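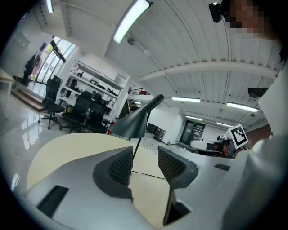 Saturday, gone ten at night

Well, the bread came out at last, and I am writing this with a slice of it beside me and butter on my cuff, so forgive the state of the page. I started the dough on Thursday evening and left it in the cold end of the pantry, which is where my grandmother always kept hers (she swore by a cold rise, and she was right about most things to do with flour, if not about much else). By this morning it had crept over the lip of the bowl and stuck itself to the tea towel, and I spent a good while peeling it off and talking to it as though it were a cat.

I walked down to Brillby for the flour in the first place, and I should have written about that at the time. The mill shop has moved across the yard, and they now sell the stoneground in the big paper sacks as well as the little ones. I bought two of the little ones, thinking of the hill. It was a soft, grey sort of March day with the lane all puddles, and there were lambs in the bottom field, very new and very cross about everything. I stood at the gate far longer than I meant to and had to hurry for the bus, and then the bus went round by Wilten and I might as well have stayed with the lambs.

Anyway, the loaf. I gave it 38 minutes, then took the lid off and gave it a bit more until the top was the colour of a conker. It has a split down one side where I was timid with the knife. I do wish I could learn to cut boldly! Every time I stand there with the blade and think of all the hours gone into it, and I end up making a little scratch that does no good at all. The inside is lovely though, chewy and a bit sour, and the crust sang away on the rack for ages while I washed up.

I tried the rye again too, with 110 grams of it swapped in for white, and that one is heavy. I shall toast it. With marmalade it will be perfectly all right, and if it isn't, it can go in a soup, or the birds can have an opinion.

The starter is fed and back on its shelf. I must remember to take some over to the allotment people next week, as I promised them a jar at Christmas and have been dodging the subject ever since. And I must buy more salt, and find the lid of the blue tin.

Rain on the window now, quite heavy. I meant to do the mending tonight but I think I'll have one more slice, the end piece, and go up.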